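Workshop notebook, Ondoneck bench
May 2023

Modeling clay, board and drawer box. Picking up from the page where I ran out of room.

Opened the red clay. Batch label says 2287, same as the one Keabetswe used for the handle blanks. I weighed out 139 g, put the remainder back in the Msimang tub and taped the lid. Worked the piece by hand until it stopped cracking at the edges, then pressed it flat on the white board. I want to keep using this board. Clay lifts off it cleanly if you start from one side, and the slot makes it easy to carry to the sink. The old one from Otgate had knife marks and the red got into every one of them.

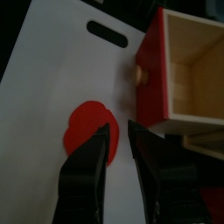
2 min read

Edges are still lumpy when pressed flat. I don't mind that for the color tests, but for anything going in the drawer box it needs a rolled edge. Try the short roller next time, and dust it first.

Other things on the table for this setup: the small wooden box with the drawer, the pink cup, the pink tray with rounded corners, the white board. Drawer should be out before you start, otherwise you end up pulling at it with clay on your fingers. Box goes at the back, board in front of it, cup and tray to the right of the box. I wrote this layout down in July and then lost the sheet, so it is going here.

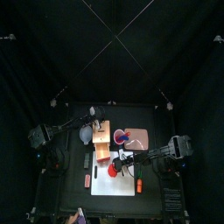 Lwazi Mkhize thinks the drawer is too shallow for the clay pieces and would line it with baking paper before anything red goes in, having had to sand one out at Clalletholm. Fine by me. Paper is on the shelf under the scale.

Sanding note while I remember: the grit we have is 4000, far too fine for taking stain out of bare wood. Ask Anathi if she has anything coarse left over from the shelf job.

Did the ball shape after that. Rolled between the palms, no tool. A ball is easier to store than a flat piece and doesn't dry out as fast at the rim. Keep it on something white so crumbs show up. Red crumbs on the black tabletop are hard to find and they get trodden into the floor.

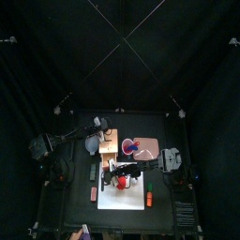

Drawer box at the back, red ball and white sheet in front.

To do: cut paper for the drawer, label the tub lid, wash the board, return the short roller to Bheki.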